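Chapter 3
Clothes and the Work of Keeping Them

Most of us put on a shirt in the morning without giving it much thought, and that is just as it should be, for a shirt that makes you think about it all day is probably a bad shirt. But I would like you to think about one now, before we get into fibers and dyes and all the rest. Pick something you have owned for a long while. Who made the cloth? How many times has it been washed, and by whom, and what would you have done with it if a seam had opened up?

When I was a student I spent a July in Grekeldale, a mill town up the valley from Bratdale, where my landlord, Lourenço Leitão, had worked in the knitting sheds for 40 years. He could rub a sleeve between finger and thumb and tell you whether it would shrink (he was right about my favorite sweater, I am sorry to say). He owned 14 shirts and could tell you the age of every one. I own a good many more than that, and I couldn't begin to do the same!

His habits were ordinary ones in his day. Cloth cost a great deal compared with wages, so families patched it, turned the collars, handed it down, and at last cut it up for rags. Wash day took up a whole day, and sometimes part of the next.

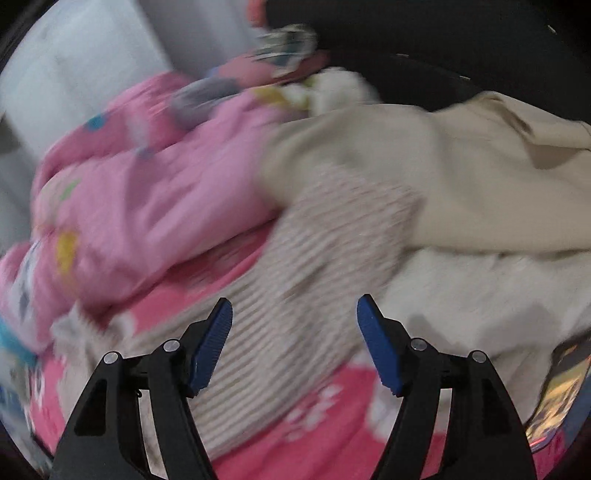
Then came cheaper yarn, faster machines, and washers in the home, and over one long lifetime the whole pattern shifted. We bought more, washed more often, and mended less. Whether we are better off is a question I hope you will argue over in class, and I have tried not to settle it for you.

We begin with the fibers themselves, wool and cotton first, and then the ones made from oil. After that we turn to how yarn is knitted or woven, and why a knit stretches when a woven cloth mostly doesn't. The last section follows a household through a month of laundry. Keep your old garment nearby as you read, as you will need it for the first exercise on page 88.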